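Wooden Bowls and Boards: Your Questions Answered

Kershaw Kitchen Goods > Help > Care and Use

We get a lot of mail about wood, more than about everything else in the shop put together, and most of it comes from people who have just been given a bowl and are a little afraid of it. Please don't be! A wooden bowl is a forgiving thing, and nearly everything that goes wrong with one can be put right at the kitchen table. We've gathered the questions we hear most and answered them the way we would across the counter, so pour yourself something and read the parts you need.

Page last updated 30 March 2020

How do I wash it?

By hand, in warm water, with a drop of ordinary dish soap and a soft sponge. Rinse it, wipe it with a towel right away, and stand it on its edge somewhere airy until it feels dry all over. People worry that soap will strip the wood, and an old rule says you should only ever wipe a salad bowl with a paper towel. We followed that rule ourselves for years, and what we had at the end of it was a bowl that smelled of stale salad dressing. Soap is fine. Soaking is what does the damage, so please don't leave it in the sink overnight under the pasta pot.

Can it go in the dishwasher?

No, and we're sorry to be so firm. The long hot cycle swells the wood and then dries it out much too fast, and a bowl can split from rim to foot in a single wash. The same goes for boards and spoons, although a spoon will put up with more abuse before it complains.

Which oil should I use?

Food-grade mineral oil is the one we reach for most. It has no smell, it doesn't spoil, and it's easy to find at the drugstore. Our own Heltar board cream is mineral oil with beeswax melted into it, and it leaves a softer finish that many customers like on the outside of a bowl. Olive oil and vegetable oil are lovely on the lettuce, but they turn sticky and sour in the wood after a while, so keep them for the salad.

How often does it need oiling?

A brand-new bowl is thirsty. Give it a thin coat every week for the first 4 weeks, and after that go by the look of it. When the inside seems pale and chalky, or a few drops of water sink in where they used to bead up, it's time. For a bowl that's used most evenings this might be every couple of months. Rub the oil in with a clean rag, let it sit for at least 8 hours (overnight is easiest), and wipe away whatever hasn't soaked in. 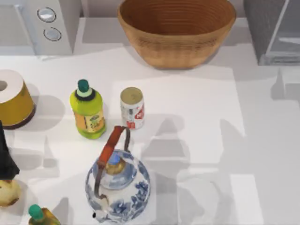

Can I put hot food in a wooden bowl?

Warm food is fine. Pasta that has been drained and tossed with its sauce will do no harm, and neither will rolls from the oven if you lay a cloth under them. We'd keep out anything still boiling or sizzling, soup above all, and we'd never put a wooden bowl in the oven or the microwave, even for a minute.

My bowl smells of garlic. Is there any hope?

Plenty! Sprinkle in a handful of coarse salt, cut a lemon in half, and scrub the inside with the cut side, squeezing a little as you go. Leave the paste for five minutes, rinse, dry, and smell. A really stubborn bowl may want a second round the next day. Oil it afterward, as lemon and salt leave the surface quite dry.

There's a small crack at the rim. Should I throw it away?

Please don't. Fine cracks often show up in February, when the heat has been running for months and the air indoors is very dry, and some of them close by themselves once the weather softens. Rub oil into the crack and move the bowl away from radiators and sunny windows. If it's wide enough to catch food, stop serving from it, and let it retire to holding apples or the mail.

Why has mine gone slightly oval?

Some bowls are turned while the wood is still green, and those go on moving as they dry. Our Pirov bowls are made this way, and most of them end up a touch wider in one direction. We think it's part of their charm, but if yours rocks on the table, write to us and we'll see what can be done.

Can I sand out knife marks and stains?

You can, as long as the finish is plain oil. Start with medium sandpaper, finish with fine, and always work along the grain. Wipe off the dust with a damp cloth, let the wood dry, and oil it as if it were new. The Wosa serving bowls have a hard lacquer, so don't sand those; send them back to us and we'll refinish them for you.

How long does a refinish take?

Almost 12 days from the time the parcel reaches us, a little longer before the holidays. Wrap the bowl well, put a note inside with your name and address, and tell us about any stain you'd rather we left alone. Some people are fond of theirs.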